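Can a robot do the tidying up yet? Our term project report
December 2019

My partner and I picked this topic because we both hate chores, and I'm not going to pretend it was deeper than that. The course asked for a project on automation in everyday life. Half the class went for self-driving cars, so we went for the kitchen bench.

What we wanted to know was pretty simple. If you bought an arm with a gripper today and stood it in an ordinary house, which jobs could you hand over? We made a list of 21 chores, crossed out anything with knives or boiling water, and ended up caring most about the little ones. Putting pegs away. Moving a plate. Stuff you do without thinking while you're on the phone!

Our first plan was to read what the companies say and compare it. That lasted until March. Gallarden has a lovely brochure about its home helper, but when we wrote to ask how it goes with small items we got a very polite reply that didn't answer the question. Fallura was better (they sent us a proper spec sheet, 4 pages, and I read all of it on the bus). Their machine is made for shop shelves, though, so it's happiest with boxes that are all the same size and face the same way. A house isn't like that. My house definitely isn't.

So we changed the plan and concentrated on one job, clearing small things off a bench and onto a plate. I thought this would be the easy bit of the report. I was wrong, and it ended up being most of it.

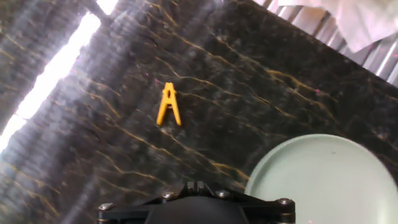

Section 3: Small things on shiny stone

A yellow clothespin on dark marble sounds like a gift. The colour stands out a mile, there's clear stone all around it, and the mint green plate is close by. If you asked a four-year-old to put the peg on the plate they'd be done before you finished asking.

Now think about it from the gripper's side. Polished stone throws the light back, and a strip of white glare can wipe out whatever pattern is under it. The veins in this stone are golden too, long and thin, so a program that just hunts for "yellowish" has plenty to get confused by. Then there's the peg itself, lying flat with its legs spread. It's so low that the fingers have to come down almost to the stone to get hold of it. Too high and you close on air, too low and you're scraping somebody's nice benchtop. You also have to decide which way to turn the wrist, and a peg gives you a wide end and a narrow end to choose from.

We read the Sârbu workshop notes on this (they're in our reading list) and they suggest approaching flat objects slowly and stopping at the first touch. That makes sense to me, but slow is slow. Our budget for the pretend household was $1000, and a sensor kit from Cakon was priced at $575, so more than half the money would be gone before we'd bought an arm at all.

My own answer to the big question is "sort of". I'd trust a machine with one peg on a bench I'd set up for it. I wouldn't trust it with the whole laundry basket, and my partner wouldn't even give it the peg, so we've put both opinions in.

Things we'd change next time: start with one chore instead of 21, write to the companies sooner, and compare a dull bench with a shiny one, which I really wish we'd thought of earlier.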